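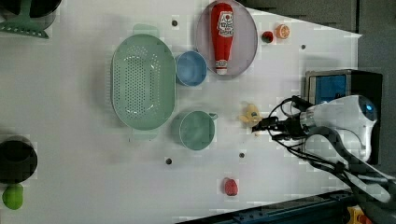
Pick success drops when objects are near the colander. Is my ablation valid?

Posted in Manipulation / Learning from demonstration

tabletop_carvalho

I am trying to reproduce the clutter result from the Rostaveo report on a kitchen tabletop setup. One arm, two-finger gripper, overhead camera, toy foods mixed with real cookware. The policy is behavior cloning on 307 teleoperated demonstrations. The task is to pick a named toy food and lift it clear of the table. Placing is not scored.

The report compares two training sets of equal size. In the first, the cookware stays put and only the toy foods move between episodes. In the second, everything moves. The claim is that the second set generalizes better to unseen layouts, and that the gap comes from layout diversity alone.

I ran 60 evaluation trials per policy, all on unseen layouts. Fixed-cookware policy: 20 successes out of 60. The moved-cookware policy did better, but most of its failures are within a hand's width of the colander. The gripper closes early, above the object, and comes up with nothing. Small toys in open table space are mostly fine, and so are the ones next to the plate.

To isolate this I removed the colander from the evaluation layouts and ran the trials again. Failures went down. Can I report this as an ablation showing that the colander is the cause? My reading is that the drainage holes confuse the visual encoder. The tabletop also has small dark holes in it, and those do not seem to cause trouble.

Software is the Skandard controller with default gains. Camera images are downsampled before they reach the policy.

Filipa Seixas

Not as stated. Removing the colander changes at least three things at once: the texture, the free space around the target, and the set of approach directions that do not hit anything. Your result is consistent with all three. It supports "trials without the colander are easier" and goes no further.

What I would run instead:

Keep the colander and cover the basin with matte paper of a similar color. The geometry stays the same and the holes are gone. If early closing persists, the encoder explanation is weak.

Next, replace the colander with a flat printed picture of it at the same scale. Texture stays, height goes. If failures disappear here, look at height and collision avoidance in the demonstrations. Operators tend to come in high and steep next to a tall rim, and a cloned policy will pick up that habit along with its timing. With a fixed delay between the start of descent and gripper closing, a steeper approach can easily close too soon.

You can check that second point before running anything. Take the demonstrations where the target was near the colander and plot gripper height at the moment of closing against distance to the rim. If the spread is wide, the labels are inconsistent and the policy is averaging over them.

On the statistics: use the same layouts for every condition and analyze the trials as pairs. Mark the object positions on the table or overlay a reference image when resetting. With 60 trials per condition, independent layouts will leave you with wide intervals, and you are going to cut the data further by distance to the colander.

Also state how you chose the unseen layouts. If one person placed the objects by hand after seeing the first failures, the test set is no longer neutral. Draw the positions from a script and reject only the ones that overlap.

I would keep the original comparison in the write-up as it is and put the colander work in a separate section.

rirkano_user

Had the same thing, it was the downsampling. Small toys ended up only a few pixels wide and depth was a guess. Added a wrist camera and most of it went away. I didn't test it properly - changed the lens the same week.

tabletop_carvalho

Plotted closing height from the demonstrations. The spread near the rim is much wider than in open space, with two clear clusters. They match the two operators. I will run the paper cover and flat print conditions on paired layouts in April and post the numbers in this thread.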